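How to Write Your First Film Review

I write about films for a small site called Sastlow, and in August some readers asked me how I prepare a review. I am not a teacher, but I can explain the steps that I use. My example is Vanags, a quiet romance by the director Margus Navickas.

Step 1. Watch the film once without a notebook. On the first viewing I only want to feel the story. When it is finished, I write for 16 minutes without stopping, and I do not correct anything.

Step 2. Watch again and take notes. Write down the time of every moment that you may want to mention. In my notes for Vanags there is one line, "30 min, she does not open the letter," and this line later became my first paragraph.

Step 3. Choose one question. For Vanags my question was: why do the lovers always meet in places where people are leaving? Everything that did not help me to answer it, I cut, including a long part about the costumes.
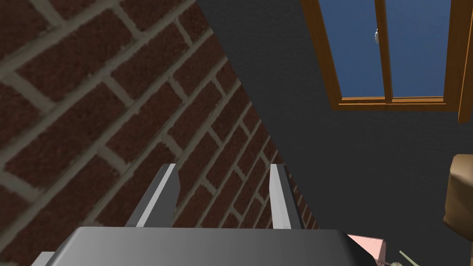 Gray gripper with open fingers, computer-rendered.

Step 4. Tell only a little of the plot. I stop before the middle of the film. Two or three sentences are enough for the reader to know who the people are and what they want.

Step 5. Describe before you judge. "The photography is beautiful" says very little. It is better to write that the camera stays on her hands while he is talking, and after this to say if it worked for you.

Step 6. Compare with care. I compared Vanags with Jetport, an earlier film by the same director, and also with Bilen, which has a similar ending. Use a comparison only when you can explain it in one sentence.

Step 7. Read it aloud, then cut. My first draft had 1633 words and the editor wanted much less. I removed the adverbs first, then every sentence that began with "I think."

If you have only 60 minutes for the writing, keep the last part of it for step 7. Check the spelling of the actors' names one more time before you send the text.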